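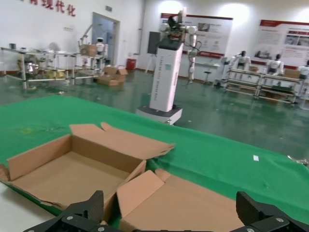 The Box That Folds Itself Into the Workday

Corrugated cardboard is among the least regarded materials in Australian commerce, yet few parcels leave a packing room without it. At Faltomard, which supplies flat-packed cartons to small businesses and community organisations, the one-piece mailer now accounts for the larger share of orders. It arrives as a single die-cut sheet and is brought into shape by hand, without tape or glue.

The principle is an old one. Side panels are raised along pre-scored creases, the corner tabs are turned inward, and the lid is brought over and tucked behind the front wall. A practised packer completes the sequence in 16 seconds. Newcomers take longer, and the firm's printed guidance asks them to work the creases once in each direction before assembly, particularly in winter, when dry board is more inclined to crack along the outer liner.

Attention has turned of late to the surface on which the work is done. Bare laminate allows a light carton to slide while its tabs are being engaged. Vrabec, a homewares distributor, has covered its benches with plain cloth, fastened beneath the edge, and reports that cartons hold their position better and scuff less. The cloths are laundered every 20 days. Stains are tolerated; grit is not, as it marks the printed face of the board.

Colour has proved a matter of some debate. Bridetti, which trades in stationery, favours a mid-tone fabric against which brown board and stray paper offcuts are easily distinguished. Cillinetti prefers grey, and sweeps its benches at the close of each shift.

The economies are modest but measurable. In November, Vrabec packed 3534 parcels and returned 794 used cartons to service after inspection of their flaps and corners. A carton is retired once a tab no longer holds unaided, or where the fluting has been crushed along a fold. Those withdrawn are opened out, stacked flat and tied with string for kerbside collection.

Faltomard intends to print fold marks on the inner face of its smaller sizes from next autumn. Existing stock will be sold through first.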